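Singing at Home: Your Microphone and Stand Questions

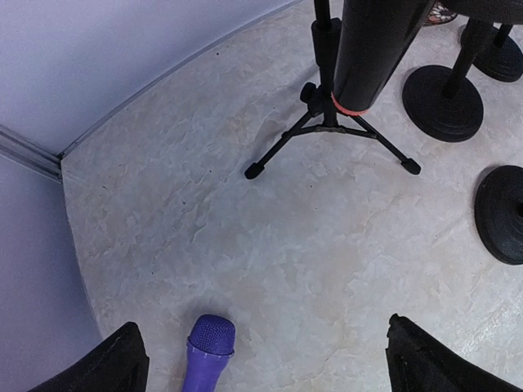
Purple mic on the floor, black tripod stand behind it.

I've been singing in my spare room for years, badly at first and a bit less badly now, and I write about it on this site. The same questions keep landing in my inbox, so I've put the answers on one page. I'm not a sound engineer. I'm a person with a lot of cables and fairly patient neighbors! If you spot a mistake, write and tell me and I'll fix it.

Last updated 2019-12-18

Does it hurt a microphone to lie on the floor?

Lying there, no. Getting there is the risky part, and so is what comes next, meaning feet, dogs, and the wheels of your desk chair. A handheld mic can rest on a clean hard floor all evening and sound the same when you pick it up. What I don't love is dust and hair working into the mesh, and I really don't love stepping on one in socks in the dark (I've done that, and I came off worse than the mic did). If you have to put it down, push it up against a wall, or lay it between the legs of the stand where you're already used to not walking.

Mine rolls away when I put it down. Any tricks?

Plenty of handhelds roll, especially the ones with a smooth tapered body, and on tile or shiny vinyl they'll go a surprisingly long way. You can buy rubber anti-roll rings that slip over the handle just under the head. I used a thick hair tie for the longest time and it worked fine, it just looked like a thick hair tie. A folded dish towel does the job too, and it saves you that awful clunk through the speaker if you forgot to switch off.

Which brings me to: switch off first! Or at least turn the volume down. Setting down a live mic makes a thump that nobody in the next room will thank you for.

I dropped it. How do I know if it's OK?

Look at the grille first. A small dent is mostly a looks problem. With a lot of handheld mics the head unscrews and you can push the dent out gently from the inside with the rounded handle of a wooden spoon. Take the foam out before you start and go slowly, turning as you go.

Then plug in or switch on and talk at your normal volume. Listen for rattling, crackling, or a thin far-away sound. If it crackles only when you move your hand, try another cable before you blame the mic. I once spent a whole evening grieving for a microphone that had nothing wrong with it. For wireless ones, check that the battery hasn't been knocked loose.

How do I clean the mesh?

If the head unscrews, take it off and keep the rest well away from the sink. Pull out the foam liner if it comes out easily. Wash the mesh in lukewarm water with a drop of dish soap, go over it with a soft old toothbrush, rinse, shake, and leave it until it's completely dry. Overnight is best. I know you want to sing. Leave it overnight.

If the head doesn't come off, hold the mic upside down so nothing can run inside and use a barely damp toothbrush on the outside. No sprays straight onto the mesh, please. For the handle I use a soft cloth with the tiniest bit of water, then a dry one. Colored plastic can go cloudy if you use strong cleaners on it, so try a hidden spot first if you're feeling bold.

I clean mine after every singing evening with friends, and otherwise whenever it starts to smell like old coffee.

Do colored microphones sound worse than black ones?

No. The color is just the color. Some bright ones are sold as toys and have toy insides, and that's probably where the idea comes from, but you'll find cheap insides in a black mic too. Read what it says about the connection and the pickup type and ignore the paint. I like a loud color at home for a very dull reason, which is that I can find it.

Floor stand or desk stand?

Do you sing standing up? Floor stand. Do you talk into it for a podcast or for calls? A desk stand is less trouble. I keep a floor stand because I breathe better on my feet, and because my desk is a disgrace and there's no room on it for one more thing.

If you've only got the budget for one, get the floor stand and lower it when you sit. Check how low it goes before you pay, though. A lot of them stop at a height that's lovely for standing and silly for a kitchen chair.

Tripod legs or a round base?

I go back and forth on this one. Tripods are light, they fold up, and they go in the closet without a fight. They also stick their legs out exactly where your toes want to be. Round bases take up less floor and stay put, but they're heavy, and you'll know all about it if you carry one up two flights of stairs.

For a small room with a hard floor I'd still say tripod, as long as every leg has its rubber foot on. Turn it so one leg points the same way as the mic. With a boom arm this matters even more, so put a leg right under the arm.

My stand slides or scratches the floor. What can I do?

Check the feet. Rubber caps dry out and go shiny, and some quietly fall off and live under the couch. You can get replacements at a hardware store, just take the old one along so you get the right size. Wipe the good ones with a damp cloth now and then, because a dusty rubber foot slides around like it's on ice. Wipe the floor too. Grit under the feet is what leaves the marks.

A small rug helps with the sliding, and it takes some of the echo out of the room at the same time. I bought a flat one from Brirkico in August and it's been the best cheap thing in here. Thick fluffy rugs are no good, everything wobbles.

The pole keeps sinking while I'm singing. Is the stand broken?

Probably not. Loosen the knob completely, pull the pole to where you want it, wipe off any dust, and tighten it again. If it still creeps down, the little pad inside the clutch may be worn. I've wrapped a single turn of electrical tape around the pole just above the clutch and gotten another year out of an old stand that way.

Don't crank the knobs as hard as you can. Plastic threads strip, and then you really do need a new one. Ask me how I know.

The clip doesn't fit my mic!

Very common. Wireless handhelds tend to be fatter than wired ones and need a wider clip. Measure the handle at the spot where the clip would hold it and buy to match. The other thing that trips people up is the thread, because there are two common sizes, and a tiny brass adapter gets you from one to the other. Buy a spare adapter while you're at it. They disappear.

I had a Hustico spring clip that opens like a clothespin and it fit almost everything I tried. The spring is strong, so watch your fingers.

My room echoes. Do I need foam panels?

Try the free stuff first. Hard floor plus bare walls is the bounciest combination there is, so hang up a blanket, open the closet so the clothes soak up some sound, and move out of the corner. Stand with something soft behind you. Then record the same verse before and after and listen on headphones. If you still hate it, start thinking about panels.

How close should I sing?

A hand's width is a decent start for most handhelds. Come in closer for quiet bits, back off when you belt. Keep your hand on the handle and off the mesh, since cupping the head makes everything muddy and can make it squeal.

Where do you keep everything?

The mic goes in a padded pouch in a drawer, with batteries taken out if it's going to sit for a while. The stand gets folded and leaned in the closet. Cables are looped loosely, never wound tight around my elbow (I did it for years and killed several that way).

Can I send you a question?

Please do! Use the form on the Rakcombe contact page and tell me which mic and stand you have. I try to answer within 7 days, and the ones that come up a lot get added here.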